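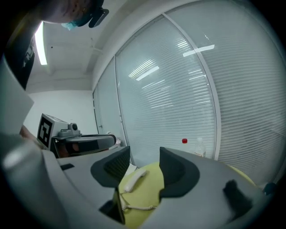 P. Aldersey

30 October 2018

Second day at Mengal. Walked up from the lower road before breakfast to see the old priory quarter. The gate still stands, though the arch was relaid at some point in a paler stone and the joint is plain from the inside. The present village is all below the ridge. Upper Mengal has 11 houses under roof and the priory chapel, and the rest is walls to knee height.

The chapel measures 40 feet by 30 inside, by my tape. Single nave, flat east end, no aisles. The niche on the north side held the relic until it was moved to Prelier, and pilgrims still touch the sill, which has worn to a shallow dip. The parish leaflet dates the niche to the founding. I doubt this. The tooling matches the west door, and the west door is later than the walls.

Copied the inscription over the well. Three lines, the last badly weathered. The first two give the usual blessing on those who come on foot. The third may name the donor of the well-head, but I could get only the opening letters and have left the rest blank in the notebook.

The February procession starts from Trelmont, stops at the well and ends at the chapel. It used to start from Brundico. The route changed when the bridge went, and the Brundico people now join at the crossroads. The old route passed 60 marker stones according to the leaflet. I followed it for an hour in the afternoon and found four, two of them lying flat in the ditch.

Rain from three o'clock. Paid for another night. Must check the relic's transfer in the Prelier register tomorrow, and ask whether the leaflet cites a source for the founding. Left boot leaking again at the welt.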